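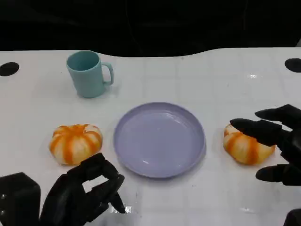 Ticket 3928 was opened with Carnlow Facilities Support on 19/09/2023 regarding the white table in the second-floor break area at the Mahama office. The requester reported that the tabletop shows faint gray lines and asked whether the surface had cracked or been stained by hot dishes. The lines form a regular pattern of large squares, visible on the open surface near the lavender plate and the teal mug, and they are consistent with the finish supplied by Stosis. No fault is recorded against the lines.

Second item: table openings. The requester asked whether the black circular holes toward the back of the table may be covered. Covers may be fitted. The Lolletti cap, 80 mm, is approved for this model and has been ordered from stores. Users are asked not to push napkins or food wrappers into the openings in the meantime.

Third item: shine. The surface was reported as "greasy" under the overhead lights. A slight gloss is normal for this finish. The area was wiped with a damp cloth and mild soap, then dried, and the gloss was unchanged. The cleaning crew has been instructed to stop using furniture polish on this table -- polish left a film on a similar unit in February.

Fourth item: seasonal decorations. The requester asked whether the orange-and-white striped gourds may stay out. Decorations are permitted on break area tables, provided that they are lifted during the evening cleaning and that space remains for dishes. Real gourds must be checked for soft spots and discarded when they begin to turn.

Actions: caps ordered, cleaning instruction issued, no replacement top required. The request for a new table, estimated at about $300, is declined.

Status: Pending -- awaiting delivery of caps. The ticket will close 11 days after fitting if no further report is received.

Related tickets
Break area chairs, loose feet
Request for additional dish rack
Mahama office, overhead light flicker
Stosis table, leg adjustment
Lost mug, second floor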